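Diary > Making things > February

Morning, second coffee. I've finally ordered the sign for Tyyne. I've been dithering over this since before the holidays and I'm a bit giddy that it's done, so I'm writing it all down while I remember it.

The thing is a house-name board, the old-fashioned sort, carved lettering on a slab of oak, made by a little shop called Rallow. You type in the words and they cut them by hand, one board at a time. I found them through Parvaneh Parsa, who had one done for her sister's cabin and has been going on about it ever since (fair enough, it's gorgeous). Up to 14 characters, spaces included, and that's where all my trouble started.

Tyyne's place is called Fivavetti. Nine letters, easy. But she always signs her cards "Fivavetti Farm," with the Farm, and that comes to exactly 14 with the space! I counted on my fingers, then on paper, then typed it into their little box with my eyes half shut. It fit. I could have kissed the screen.
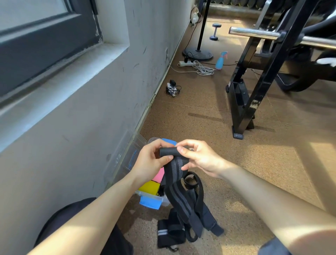
Then came the lettering. They have a plain block, a curly one and one called Wirnport that looks like an old railroad station. I wanted curly. Parvaneh said curly would look like a cake shop, and once she'd said it I couldn't see anything else, so Wirnport it is. I did sneak in a tiny carved pine branch at the end – extra charge, don't care.

The money, for the record: 70 dollars for the board, and the branch and the postage on top. I'd told myself 50 and not a penny over, back when I was thinking of a doormat. But Tyyne Kallio has fed me soup every winter since I moved here, and you can't put a price on that soup. A doormat gets stepped on anyway.

I did look at the big places too. Goossens had one for a lot less, but it was printed, and the sample name on it had a wobbly edge when I zoomed in. They wanted me to pick a background as well, sunset or lighthouse or ducks. She does like ducks. I was tempted for a good ten minutes.

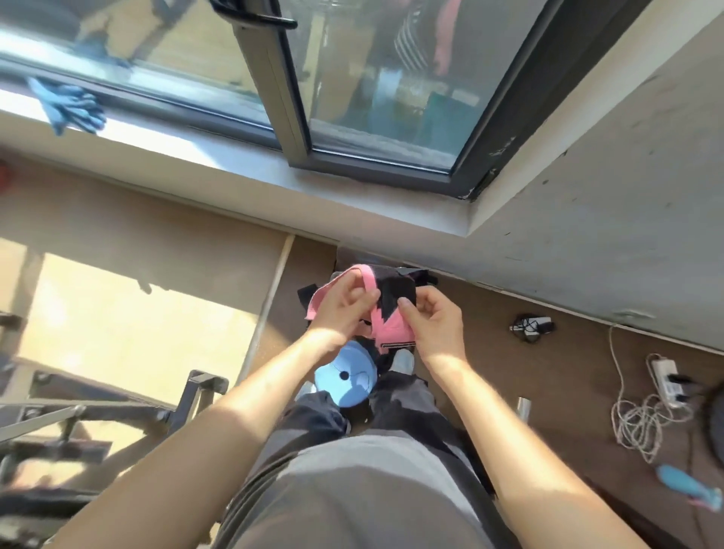
Rallow won't rush anything and they don't do gift wrap, it says so in about four places. Three weeks or so, then it goes out by regular mail. So I'm going to need a box, and paper, and probably that wide ribbon from the drawer if the moths haven't had it. I wrote them a note asking what screws to use on an outside wall and got an answer inside the hour, signed with just an initial. Brass, they said, and drill first so the oak doesn't split. I don't own a drill. Parvaneh does, and she's offered, so we'll both go over and put it up beside the porch door where the old number used to hang. Tyyne's had that number plate in a kitchen drawer since 2000, when they painted, and she still says she's going to put it back up.

Only worry now is the spelling. I checked it against three Christmas cards and an envelope. Two Ts. One V and then another V. I've gone back to the order page twice this morning just to look at it, and I'll likely look again after lunch.

Must find out if she's got a hook for the wreath on that wall, come to think of it, or we'll be drilling right through where it goes. Will ask Parvaneh tonight.

6 comments | 14 shares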